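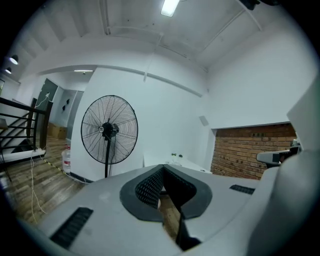 On the Kokton ward redistricting, then. I read the draft map twice, once at the kitchen table and once in the hall at Trellbridge, and I still can't see why the line goes down the middle of Dritau Street and then takes a left at the car wash. The hearing itself was as lively as you'd expect. A black pedestal fan with a round wire guard, the sort that stands in a white room and faces you, has about as much to say on the subject as our council president did, and at least a fan can be set to turn its head both ways. The clerk read the rules for public comment, we each got our 60 seconds, and the map went forward unchanged.

On 2025-11-27 a list member wrote:

> I think people are overreacting to the new lines. The old wards were
> badly out of balance and something had to give. Moving 2125 residents
> from Ward 2 into the next one over is a lot, but they'll still vote at
> the same place and they'll still have a council member. Also, is anyone
> objecting on the merits, or is this all about who lives where?

They will have a council member, yes. They'll have the one who skipped both October work sessions and who calls the Pop building "that thing by the tracks." I'm sure they'll be very happy together.

As for the same polling place, look at page 78 of the packet. The upper end of Dritau Street gets sent to the Trellbridge school gym, across the state road, with no crosswalk. The lower end stays put. My neighbor across the street and I will be voting in different buildings for different people, and sharing a storm drain that neither of them will fix.

On the merits: the balance could be fixed by moving the blocks north of the creek, which were in the other ward until the last map anyway. I sent that in as a written comment and got back a form letter thanking me for my interest in parking.

Written comments are still open. Put "ward map" in the subject line or you'll get the parking letter too. If somebody has the population table as a spreadsheet, please send it to the list, since my copy is a scan of a fax.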